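What Is Drafting?

When you watch a bike race, you will see the riders packed close together. Sometimes one front wheel is only a hand's width behind the back wheel of the next bike. Riding like that takes practice, and it can be scary at first. Racers do it to save energy.

Air pushes back

Air feels like nothing when you stand still. Try running fast with a big piece of cardboard held in front of you and you will feel it push. This push is called drag, or air resistance.

The faster you go, the harder the air pushes. On a flat road, a fast cyclist spends most of their effort moving air out of the way.

A rider at the front makes a kind of hole in the air. Just behind that rider, the air is already moving along, so it doesn't push back as much. A second rider who stays in that spot can go the same speed with less work. This is called drafting.

The big group

The main group in a road race is called the peloton (say it like this: pell-uh-TAHN). It is a French word. Riders in the middle of the peloton have people in front of them and on both sides, so they get the most shelter. They can eat, drink and rest their legs a little while still moving fast.

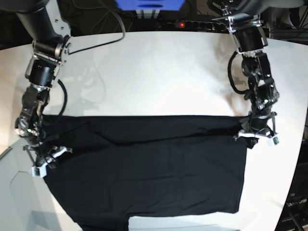

Riders at the front get tired first. In a small group, they take turns. One rider leads for a short time, moves to the side, slows down a bit and joins the back of the line. Then the next rider leads. Each turn at the front is called a pull.

What about wind from the side?

If the wind comes from the left, the best shelter is behind and a little to the right of the next rider. The line of bikes spreads across the road at a slant. Cyclists call this an echelon (ESH-uh-lon). A road is only so wide, so there may be room for just 10 riders or so. Anyone left over has to start a new slanted line or ride in the wind.

Helping a teammate

Every team has riders whose job is to help their leader. Hertta Halonen rode for the Skelasar team in a race from Gemano to Neredlow. She started the last stage with the number 28 on her back and spent most of the day in front of her leader, blocking the wind. She finished far back, and her leader came in third. Helpers carry water bottles, too.

Is it safe?

Racers train for years to ride this close. If one rider brakes hard, the riders behind can crash. That is why they point at holes in the road and call out to each other. When you ride with friends, leave plenty of space between bikes, look ahead and always wear a helmet.

Words to know

Drag: the push of air against something that is moving.
Drafting: riding close behind someone to get out of the wind.
Peloton: the main group of riders in a race.
Pull: a turn at the front.
Echelon: a slanted line of riders in a side wind.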